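The Third Chain

The year was 2091 and I was finally, finally allowed in the back room of the Lekota.

You have to understand what the Lekota was to a kid from Drerville. Everybody else wanted to fly things or dig things up on the moon. I wanted to work in the museum of old hands, where they kept the tabletop robots from my great-grandmother's day and (this was the part that got me) still ran them! Real arms, real grippers, two fingers apiece, putting away real objects at the speed of a person with mittens on. I used to press my forehead against the visitor glass until it left a mark.

"You'll be bored in a week," said Zodwa Khumalo, who ran the place and had been bored by nothing in her life that I ever saw. She gave me a gray coat with sleeves down to my knuckles and a pair of keys. "Rule one. When the lamp is amber, your fingers stay behind the yellow line. Rule two. When the lamp is off, your fingers stay behind the yellow line."

"And when it's green?"

"When it's green you may come and get me."

Well! I loved it. I loved the squeak of the left shoulder on our oldest pair, which we called Nakik after the name stenciled on its crate. I loved the smell of the grease. I loved how Nakik would go for a spoon, think better of it, back off and go again. My job was to sweep, to log the runs and to answer the schoolchildren, who always asked if it was alive. I said no. I said it with less conviction every month.

The trouble came in September, on a sleepy afternoon with rain on the roof and one class of eight-year-olds eating crackers they weren't supposed to have. Nakik was sorting buttons into a tray. Amber lamp, everything lovely. It closed on a button, lifted, swung over the tray, and did not let go.

I waited. It had done slow releases before. Then the motor note began to climb, a thin whine going up and up, and I realized the gripper wasn't holding, it was squeezing. It was still squeezing. The button went off like a shot and half of it hit the visitor glass hard enough to leave a star. The children cheered. I, heaven help me, did the exact thing I had been told never to do and reached over the yellow line to clear the other half.

The fingers opened, swung, and shut on my sleeve. Only the sleeve! Two sizes too big, bless it. But the arm took that sleeve and went about its business, and its business was over on the far side of the table, so I went along with it, up on my toes, with my cheek coming down toward the buttons. I remember being very interested in the buttons. Then Zodwa was there, and her palm came down on the red stop so hard she sprained her wrist.

Silence. One cracker crunched.

"Is it alive now?" a boy asked.

She sent the class home and sat me on an upturned bucket. I thought I was about to lose the gray coat, and I started apologizing so fast I got hiccups. She let me go on for a bit. Then she said, "You broke rule one, and we'll talk about that, and you won't enjoy it. But I'd like to know why it squeezed."

So we took Nakik apart. It was the best week of my life -- I know how that sounds, but it was! We laid every washer out on a bedsheet. Hicham Kettani came down from the records floor with his soup and stayed until midnight, three nights running. And on the fourth day we found it, a little force sensor behind the gripper with a crack in it finer than a hair. With the crack closed it told the truth. With the crack open it said zero. The machine had been asking "am I holding anything?" and hearing "no, nothing," and so of course it squeezed harder. What else would you do?

"Fine," said Zodwa. "But it should have stopped at the limit, whatever the sensor said. Where's the limit?"

There wasn't one. Somewhere in its long life somebody had taken the current limit out of the release program. Hicham thought it might have been done on purpose, for some stubborn object that needed a firm hand. He went up to look, and he was gone so long that his soup grew a skin. When he came back he had a folder from the Pruvberg archive and he was nearly skipping.

The top sheet was headed "Two-arm trials, small metal goods," dated 05/04/2026 and signed K. Mabuza. Under it was a page of the smallest, neatest handwriting I have ever seen. Kgomotso Mabuza had been having the same trouble as us! Sixty-five years before, near enough! Her grippers shut too hard on chains, she wrote, because a chain hardly pushes back, and the sensor can't tell a chain from air. She had asked for a limit in every program, release programs included. She had underlined "included" until the pen went through.

"Someone put it in for her," Hicham said, "and someone later took it out."

Clipped behind the handwriting were two prints of her setup, and the three of us crowded in under the bench lamp to see.

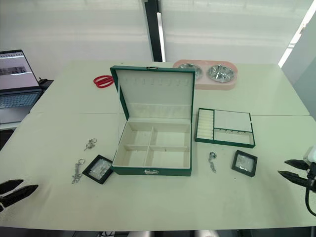
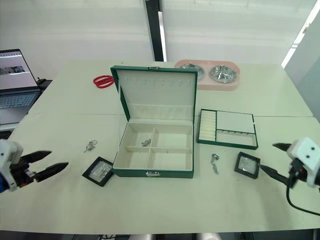
"Look at that," Zodwa whispered. I had never heard her whisper. She was holding her bad wrist against her chest and grinning like one of the eight-year-olds.

We put the limit back that night. I typed it in myself, with Zodwa reading Mabuza's numbers aloud and making me repeat each one. We bought a new sensor from Mandla Oosthuizen, who charged us 300 for it and threw in a spare, and we fitted a cutoff that didn't ask the sensor's opinion about anything. Then we ran 80 grips with a raw egg. I was sure we'd be scrubbing yolk out of the joints by lunchtime. Eighty grips, one egg! I carried it home in my pocket and couldn't bring myself to eat it.

Zodwa did have the talk with me about rule one. It lasted an hour, and she was right about how much I'd enjoy it. When she'd finished she took my gray coat away, and my heart dropped clear through the floor, and she handed me another.

This one had short sleeves.

"Nakik starts on chains tomorrow," she said. "Bring your mother's old necklaces. The ones she won't miss."

I brought three. It dropped the first, it dropped the second, and the third it laid down in the tray so gently that I yelled and woke Hicham.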